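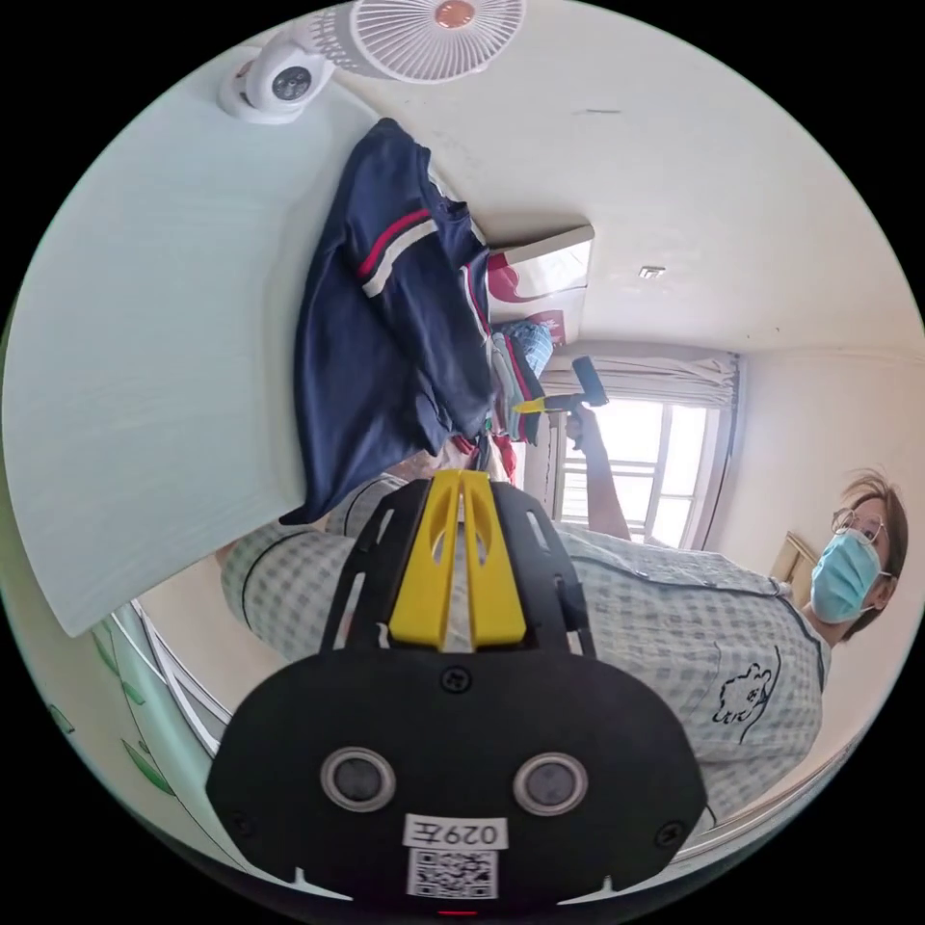
4. What changed on the ward

4.1 Setting and people

The fieldwork at Kiltthorpe took place in a long-stay care building that had started preparing for robot help with room chores: folding and hanging clothes, drawing curtains, tidying shelves, fetching small things for people in bed. The building opened in 1995, and its rooms were never laid out with machines in mind. Storage is high, beds sit close to the walls, and every resident arranges things a little differently. We loved it for exactly that reason! A method that only works in a tidy test kitchen would have told us very little.

We followed 11 people over one winter, most of them care assistants, plus two from housekeeping and one shift lead. Each of them learned to do ordinary chores with hand-held grippers in place of bare hands, so that the recorded motions could later be used to train the arm the team called Bindness. Hayley Dawber ran the interviews, and Filippos Nikolaidis sat in on the recording sessions and kept the field notes.

4.2 Learning to work with two fingers

Everyone we spoke to remembered the first session as slow. A curtain that takes a second by hand becomes a small puzzle when all you have is a pair of stiff fingertips on each side. One assistant told us she had "never thought about a sleeve before," and then spent most of her interview thinking about sleeves, in wonderful detail: where the cloth bunches, which edge to lift first, when to let go.

This turned out to be the richest part of the study. Staff began to put words to skills they had used for years without naming them. They argued over the best way to hang a jacket (shoulder first or collar first), and the arguments carried on into the break room. By December the shift lead had begun borrowing the same vocabulary to train new hires, who had no part in the robot work at all.

Figure 1. Working with a hand-held gripper in each hand in a furnished room with a bed, clothing and a curtained window.

Figure 1 gives a sense of the surroundings in which this kind of work is done. Clothes share the space with a box on a high shelf, and the window has a curtain. For someone who knows a room like this, none of it needs a second look. For a machine, a draped garment and a pile of clothes are two quite different problems, and participants were quick to see that once they had tried both with the grippers.

4.3 Time, effort and the shape of the shift

Sessions lasted 30 minutes and were placed in the quiet stretch after lunch. The early plan was to run them in the morning, and that lasted less than a week. Mornings belong to washing, dressing and breakfast, and staff told us so very plainly. Moving the sessions was a small change with a big effect on goodwill.

Tired wrists were the most common complaint. Reaching up with the tool was harder than reaching down, and high shelves were worst. After talking with the group we capped overhead tasks at 3 in a row, and the complaints dropped off, though two people still preferred to skip shelves entirely. We let them.

The other worry was about jobs. It came up in every first interview, usually near the end and often after the recorder was off. Participants who had spent longer with the grippers spoke about it with more precision. They could say which chores they would gladly hand over (linen runs, mostly) and which they wanted to keep. Helping a person choose what to wear was firmly on the second list. "That's where the talking happens," one housekeeper said, and several others made the same point in their own way.

4.4 Who owns a good motion?

A question we hadn't planned for came from the staff themselves. If an assistant's way of hanging a jacket ends up inside a machine, should her name be attached to it? Opinions were split. Some found the idea funny, some were touched by it, and a few wanted it settled in writing before going further. Dawber raised the matter with the site's managers at Drurov, and a log of contributors was added, with the choice to stay unnamed. Seven people signed with their full names.

We compare these findings with those from the Medina site in Section 5, where the staff were recruited in a different way and the question of credit never came up.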